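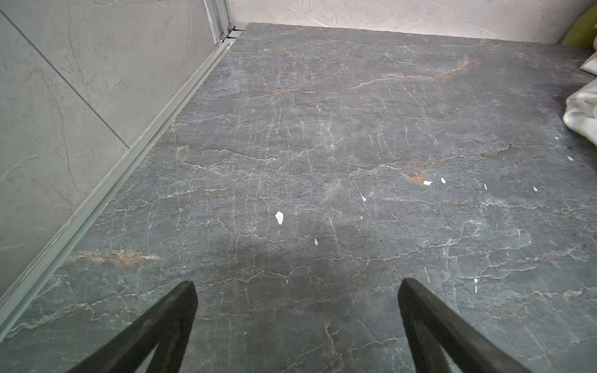 Section 9. Placing, leveling and first loads

The section covers the Tirnton 708 compact washer from the moment it leaves its carton to the end of its first week of use. It replaces the fold-out sheet packed by the factory, which claims the machine can be "ready in minutes." We have set up enough of them to doubt that. Allow a morning.

Read 9.1 and 9.2 before you cut the straps. Hose connections are in Section 8 and are not repeated.

9.1 Choosing the spot

1. Pick a hard floor. The factory sheet says low-pile carpet is acceptable. We don't agree and won't support a machine set up on carpet.

2. Check the floor for slope with an ordinary level, front to back and then side to side. If the bubble leaves the lines in either direction, try another spot before you reach for shims.

3. On polished stone or glazed tile, wipe the area where the feet will go with plain water and let it dry. Floor cleaner leaves a film, including the kinds that say they don't.

4. Leave a hand's width behind the cabinet for the hoses. A washer pushed tight against the wall looks better and kinks its drain hose.

5. Make sure the door can open all the way. Measure this with the door, not with the drawing in the brochure, where the hinge is shown on the wrong side.

Note: Anti-vibration pads are sold under several names, and Flaltberg makes the ones most people ask about. They quiet the machine a little. They will not fix a machine that rocks, whatever the package says, and on slick floors some of them creep.

9.2 Removing the shipping bolts

CAUTION: Never run the washer with the shipping bolts in place. Damage from this is not covered, and the factory does check.

1. Turn the cabinet so that you can reach the back panel.

2. Loosen each bolt with the wrench supplied. If the supplied wrench rounds off, and it may, use a socket of the same size.

3. Pull each bolt straight out along with its plastic sleeve. A sleeve left behind sounds like a worn bearing on the first spin.

4. Press the cover caps into the holes until they click.

5. Put the bolts in a bag and tape the bag inside the detergent cupboard. You will want them if you ever move.

9.3 Leveling

1. With the machine in its final spot, screw all the feet fully in.

2. Set the level on top of the cabinet. Do not trust the "auto-leveling rear feet" to have done anything yet. They need weight and a hard push down on the back edge before they let go of their stops.

3. Turn out the front feet by hand until the bubble is centered both ways.

4. Press on opposite corners of the lid. If it rocks at all, go back to step 3.

5. Run the lock nuts up against the cabinet and tighten them with the wrench. Check the level again, as tightening often pulls it off.

Virgilio Saludo, who wrote the first version of these steps, used to set a coin on edge on the lid during the spin and call the job done if it stayed up. We have dropped the test. It tells you more about the coin.

9.4 The empty run

1. Close the door with nothing in the drum.

2. Open the water taps fully and look at both hose ends. Wipe them with a dry paper towel and look at the towel.

3. Choose Cottons, the hottest setting, no detergent. The Erkis starter tablets that come in the carton can be used here or thrown away. We have run machines both ways and cannot tell them apart.

4. Stay in the room for the first spin. The panel gives a top speed of up to 1405 rpm. Take this as a sales figure. With a normal load the machine will pick something lower and will not tell you what.

5. When the door unlocks, feel along the rubber seal for water. A little in the bottom fold is normal.

If the display shows error 200 during the empty run, the drain hose is too high, kinked, or still has its shipping plug in it. The factory sheet suggests calling for service. Look for the plug first.

9.5 Sorting the first real load

The 708 has a Mixed program that is said to wash anything with anything. We would like to see the test results. Until then, sort by how the fabric behaves when wet as well as by color.

1. Read the care label on each item. Where there is no label, wash cold and alone.

2. Keep whites apart from strong reds for the first few washes. "Color catcher" sheets come out of the drum tinted, so they catch something, but they don't catch all of it.

3. Close zippers, empty pockets, and turn fleece inside out. Turning it won't undo pilling you already have.

4. Wash padded jackets one at a time. Padding traps air and floats, the sensor under the drum reads it as a light load, and you get too little water.

5. Pull bundles apart before loading. Clothes that go in as a ball mostly stay a ball.
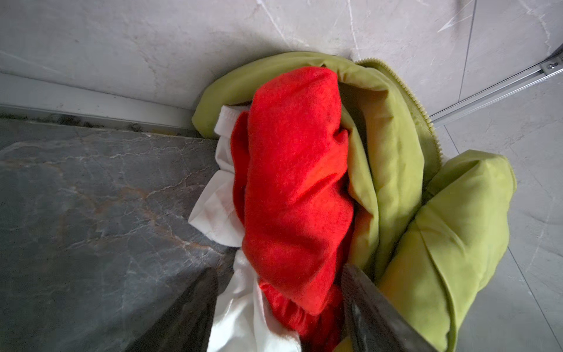 Fig. 9-2. Red fleece, a white garment and a lime green padded jacket in one pile. Separate before washing.

6. Fill the drum loosely. You should be able to lay your hand flat on top of the load with room to spare. The capacity printed on the door assumes dry cotton towels folded by someone very patient.

7. Use half the detergent shown on the bottle. If clothes come out dull, add a little next time. The makers of detergent are not neutral on how much you need.

CAUTION: Do not machine wash coats with a waterproof coating on a high spin. Water held inside the coating can throw the drum out of balance and walk the cabinet across the floor.

9.6 If it moves or bangs

Walks forward during spin: recheck 9.3, then look under the feet for water or cleaner film.

Bangs at the start of spin, then settles: usually one heavy item on one side. Pause, spread the load, restart.

Bangs all the way through: stop the machine. Count the shipping bolts in your bag against the holes in the back panel.

Stops with the drum full: clean the drain filter (Section 10). The filter light is supposed to warn you of this. In our experience it comes on afterward.

Smells after a few days: leave the door ajar between loads and wipe the seal. Ezekiel Doucet at the Oyelaran parts desk sells a deodorizing pod for this and will tell you himself to try the open door first.

9.7 Before you file the warranty card

1. Copy the serial number from inside the door frame. The one on the carton is for the carton.

2. Run at least one full load of each kind you normally wash.

3. Check the hose ends again with a dry paper towel.

4. Decline the extended plan until you have read what it leaves out. Seals, hoses and feet are on that list.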